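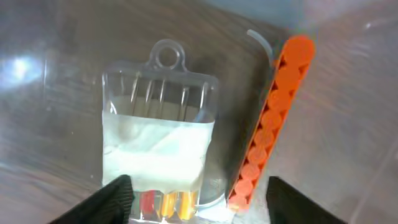 Elfriede Camenzind sorts small hardware for a living. She has run the back counter at Eder, a repair and craft supply shop, for long enough that she no longer looks at the labels on most of the drawers. Her job is to take in what arrives from suppliers, estate sales and closed workshops, decide what can be sold, and put the rest where the repair bench can find it.

We met in August, early in the morning, before the shop opened. She had a tray of mixed stock in front of her and kept working while we talked.

"People think the sorting is the slow part," she said. "Sorting goes fast. Deciding what to keep a thing in, that takes me longer than it should."

Her own preference is for clear plastic cases with a loop at the top, the kind that hang from a hook. She likes them for thin metal pins and rods, which get lost in a drawer, and she likes that the bottom of the case shows. In a case with a few red and yellow pieces down at the base, she said, the color is what she looks for when she is across the room.

"I don't read from over there. I see red, I see yellow, I walk to it."

She is less fond of wide labels. A white band across the middle of a case gives you somewhere to write, but it also covers most of what you wanted the clear plastic for. At Eder they have argued about this. Benedikt Gruber, who works the repair bench, wants everything written down. Camenzind would rather see the contents and keep the writing to one corner.

"Benedikt writes the supplier, the size, where it came from. By the end there is no window left," she said. "He's right when I'm on vacation. The rest of the year I'm right."

Gruber, asked about it later, said he had no strong feelings on windows but had once spent a whole afternoon looking for rods that were hanging at eye level behind the wrong label.

The shop used to buy its storage from Pandik, a wholesaler that sold hanging cases in boxes of 100. When Pandik stopped carrying them, Camenzind started saving the cases that other goods came in. She peels off what she can and leaves what she can't. It means the wall no longer matches, and customers sometimes ask if the hanging cases are for sale. They are not, although she has given a few away.

I asked how she handles long pieces, the strips and chains that don't fit in anything. There was one on her mind that morning, bright orange plastic, made of rounded segments joined in a row. She keeps strips like that whole.

"You get a strip, you leave it a strip. Somebody always wants to snap it apart to make it fit in a box, and then you have a box of little pieces and no idea how many belong together. I lay them flat. If I have to, I hang them."

She keeps bright plastic away from the front window. A summer there some years ago faded a lot of stock, and the orange suffered the most. Now the window has scissors and tape measures in it.

Camenzind learned the work at Rostance, a sewing machine dealer where she started as a bookkeeper. When the stockroom clerk left, she was asked to fill in for a month. The stockroom had around 800 kinds of part, most of them in cigar boxes, and the only list was in the head of the man who had gone.

"I called him at home every day. He was very patient. Then he went to visit his daughter and I had to open the boxes myself."

She spent the rest of that year moving the small parts into anything she could see through. Jam jars came first, then pill bottles, then the hanging cases. The jars were a mistake. They were heavy, they were round, and a shelf of them wasted half its depth. The hanging cases took up a wall nobody was using.

Domenica Hollenstein, who owns Eder, hired her on the strength of that wall. "I went to Rostance to buy a belt," Hollenstein told me. "She found it before I had finished asking. I came back the next week and offered her a job."

There is one shelf at Eder that Camenzind does not sort. It belongs to Lungile Msimang, who teaches the evening craft class and prefers to have her students dig. Camenzind said she has made her peace with it, then mentioned two more times during our conversation that it could be done in an hour.

Before the first customer came in, I asked what she would tell someone with a kitchen drawer full of small parts and no system at all.

"Take out the long things first," she said. "They're what jams the drawer. Then the pins, the needles, anything that can stick you, and put those in something with a lid. After that, stop for the day. What's left is buttons and screws, and they can wait."

She was asked, too, whether she keeps her own house the same way. She does not. The batteries are in a soup bowl, and the screws that came with her bookcase are in an envelope somewhere in the hall closet.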